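Drosholm folding shopping bag, large size
Reviewed by Jankauskaitė
Oct 27, 2026

I bought the Drosholm folding bag in April, in the household shop in Wurcombe, and I have used it for almost all my food shopping until now. It cost 14 pounds. For a bag this is a lot of money, and I stood in the shop for a while before I decided. I had already used up two cheaper folding bags, both of which opened at the seam under the handle, so I wanted to see if a better one would last.

The bag is made of a thin woven nylon in dark green. When it is folded it goes into its own small pocket, which closes with a zip, and it is then a little bigger than a wallet. I carry it in my coat in winter and in my handbag in summer. There are three colours, green, grey and a yellow that I found too bright.

Opening it is easy. You pull the zip, shake once and it is ready. Closing it is another matter. The instructions are printed on a small label inside, with drawings, and they ask you to fold the bag in a certain order, first the sides, then the handles down, then to roll from the bottom. If you do it in another order it will not fit in the pocket. In the first weeks I was often standing at the kitchen table and doing it again from the start. Now my hands know the way, but my mother, who borrowed it, brought it back in a ball.

How much it can carry

The maker writes that it holds 34 litres. I did not measure this, but I can say what goes in. A normal week for me is milk, potatoes, bread, two or three tins, vegetables, washing powder and something for the weekend, and all of this fits with space for the bread on top. The heaviest load I have put in it was a 5 kilo sack of potatoes together with juice and flour, and I walked home with it, which from our shop is uphill. The handles did not stretch so that I could notice. My shoulder was not so happy.

The handles are the best part of this bag. They are wide, and they are sewn down the whole side of the bag and under the bottom, so the weight does not hang on one small seam. They are also long enough to go over a winter coat. With my older bags I had to choose between carrying in the hand and having a cold shoulder from pulling the coat down. If you are a short person, though, please try it first, because in the hand the full bag comes very near to the ground. I am not tall and I have twice touched a wet pavement with it.

What I like less

The bottom is soft. There is no board or thicker piece, so eggs and glass jars lean to the middle and knock together. I put a folded newspaper in the bottom when I buy jars. Some competing bags have a stiff base which you can take out, but these do not fold so small, and I understand that you cannot have everything.

The zip of the pocket is also a little weak. It catches the lining if you hurry. It has not broken so far, and I pull it slowly.

Washing is simple. The label allows 30 degrees and no dryer. I have washed it 3 times, once after an accident with yoghurt, and the colour stayed the same. It dries overnight on the back of a chair. The print with the name of the company has begun to go away, and this does not disturb me at all. 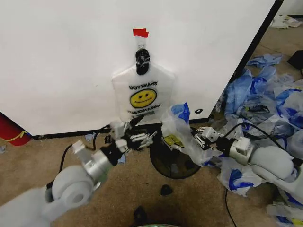 Stetside Home Pages – Issue 34 – page 5

Compared with other bags

A thin plastic bag with a smiley face and HAVE A NICE DAY on it is still what many takeaways give you, and I do not throw these away. They are good for wet swimming things and for lining a small bin. But for the weekly shopping they cut into the fingers, and a corner of a milk carton can go straight through.

Cotton bags are stronger, and I have too many of them. They are pleasant in the hand and they can stand a hot wash, so for loose vegetables with earth on them I would still take cotton. The trouble is that a cotton bag stays at home on its hook when I go out without a plan, and then I buy one more at the till. With the Drosholm this has happened to me only once since spring – I had left it in the other coat.

There is a small size of the same bag too, for less money. I looked at it in the shop and I think it is suitable for lunch or for a library book or two, but the folded size is nearly the same as the large one, so I do not see why one should take it.

Who should buy it

If you shop by car and have a place in the boot for boxes, you do not need this bag. If you walk or take the bus, and often buy something on the way home, I can recommend it. I would like a firmer bottom and a better zip for this price. I have already bought a second one, in grey, for my mother, and I folded it for her before I gave it.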